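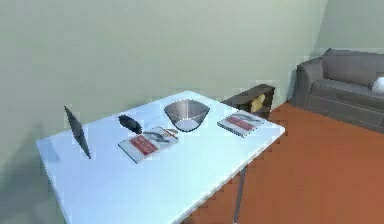

White table, orange floor

I have been reading about pricing all winter and I am completely hooked! Not the big strategy stuff so much as the tiny, practical question of how you put your prices up when you run a small mail-order business and know half your customers by their handwriting.

Some background for newer readers. I sell bookbinding supplies (thread, board, awls, that sort of thing) under the name Firnlow, from a unit on the edge of Prendarthorpe. The catalogue has 1,144 lines in it, and until November most of them carried whatever price I had typed in on the day I first listed them. Some of those days were a very long time ago.

So I finally sat down with a spreadsheet and worked out what each line really earned after packing and postage. What a lovely, horrible afternoon! The linen thread was doing fine. The grey board I buy from Tehrani was losing money on every single parcel, because it is heavy and the postage had crept up while my price sat still. I had been cheerfully telling people it was my bestseller.
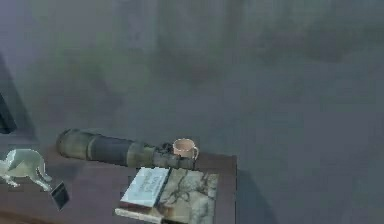 Put the board up on its own and leave the thread alone, wrote one reader after my last post, because people who buy board know what it weighs and won't be shocked.

I loved that, and it's more or less what I did. The board went up by 22 per cent in one go, with a plain note at the top of the order page giving the date and the new price. I had drafted a long apology as well, and deleted it. The note was better without.

Three customers wrote to me. One was cross, one wanted to stock up at the old price (fair enough, and I let them), and the third asked whether I could cut the sheets smaller so they'd go in a cheaper parcel.
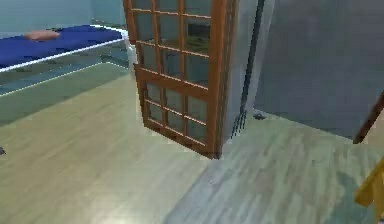

Blue mattress, glass-paned door

That third email is the best thing to come out of all this. I now sell half sheets, they fit the smaller postage band, and orders for them have already overtaken the full size. I would never have thought of it if I hadn't changed the price and told everyone.

Next on my list is the Zerkalberg range, the bone folders and the nice awls, and this is where I get a bit giddy. I've always added the same percentage to everything, cheap or dear,
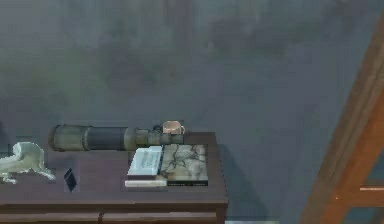
and I'm now fairly sure that's daft. A good awl lasts for years and people choose it slowly, while a packet of needles gets dropped in the basket without a second look. They shouldn't be priced by the same sum! I'm going to try a smaller mark-up on the tools and a slightly bigger one on the needles, and leave it alone for a full season before I fiddle again.

If you've done this in a shop of your own, do leave a comment, especially if you sell anything heavy.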